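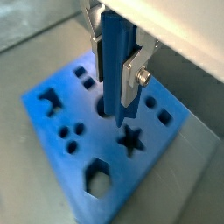
Cleaning and Storing Plastic Toys

Hard plastic toys such as shape sorters, stacking cups and building blocks will last through several children if they are cleaned regularly and kept out of the sun. Most of the work can be done at the kitchen sink.

Before you wash

Check each toy for a battery compartment, a sound button or a paper sticker. Those get wiped, never soaked. Shake out crumbs and sand over the trash. A dry toothbrush gets into slots and corners better than a cloth does.

Washing by hand

Fill the sink with warm water and a squirt of dish soap. Let the pieces sit for a few minutes, scrub, and rinse under the tap. Hollow toys with a small hole in them should stay out of the water. Once water gets inside it is hard to get out, and mold follows.

Using the dishwasher

Solid one-piece toys marked dishwasher safe can go on the top rack. Put small pieces in a mesh laundry bag and tie it shut. Turn off the heated dry, which can warp thin plastic. A warped block may no longer fit its hole.

Sticky spots and marks

Sticker residue: rub in a little cooking oil, wait, then wash with soap.
Crayon: baking soda on a damp cloth. Rub lightly on shiny plastic or it will go dull.
Ballpoint pen: rubbing alcohol, 70 percent, on a cotton ball. Try it first on the underside, as some colors lift.
Food stains: tomato stains fade after an afternoon on a sunny windowsill. Don't leave toys there for days. Bright colors fade too.

Drying

Spread everything on a towel and turn the pieces over after 2 hours. Boards with cutouts dry best standing on edge. Do not put lids on bins until the contents are fully dry.

Storage

Keep sets together. A zippered mesh bag for each set, with the board and its pieces in the same bag, saves a lot of hunting. Clear bins are easier to live with than colored ones. Label the short end, the side you see on a shelf. In the garage or attic, keep bins away from the water heater and off bare concrete.

I go through our bins every January and pull anything cracked. Cracked plastic has sharp edges and can't be glued safely for a toddler. Incomplete sets go in a separate box, and missing pieces usually turn up under the couch by spring.

Edgardo Saludo
Updated June 17, 2025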